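Stellau releases Arine 12 planning software for two-arm cells

Stellau has released version 12 of Arine, its motion planning and perception software for small robot arms. The update plans both arms together and replans when an item shifts on the table. 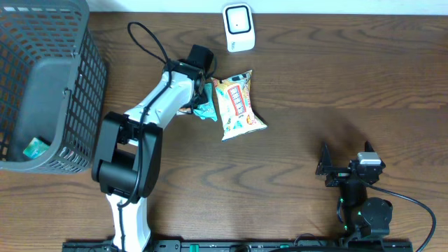
Two arms at a table with snack packets and a grey plastic basket.

"Soft packaging was our most common support request," said Sumathi Varma, head of perception at Stellau.

Existing licence holders can download Arine 12 from Monday. Support for version 11 ends in February.

Press contact: Abílio Valente, Stellau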